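Drovisach Opens Clothing Sorting Room for Local Families

FOR RELEASE IN FEBRUARY

Drovisach is glad to announce the opening of its sorting room in Kordestani House. Clothes given by residents are checked, folded and put in stacks by type before they go to families in the Lunano district. In the first month the room received 400 pieces, and 94 of them were trousers.

Every garment is laid on a wooden surface and turned so that the lining and the seams can be examined. Pieces with small damage go to the repair shelf. 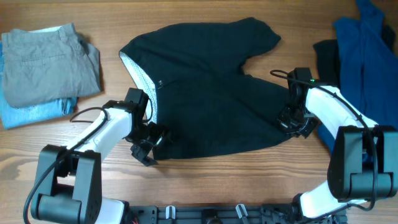
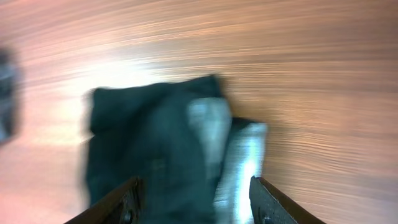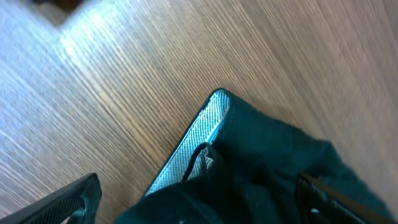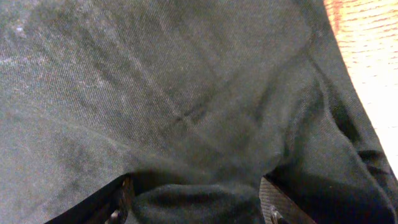

Clothes on the wood at Drovisach. First picture: folded trousers at left, a black garment at center.

"People bring us good clothes, and we want to give them further in good order," said Vusumuzi Engelbrecht, coordinator of the room. "A folded pair of trousers is more pleasant to receive than one from the bottom of a bag."

Residents can bring up to 40 pieces in one visit, washed and dry. The room opens at 11 in the morning. Shoes and bedding are accepted at the Drokgate desk only.

Press contact: Vusumuzi Engelbrecht, Drovisach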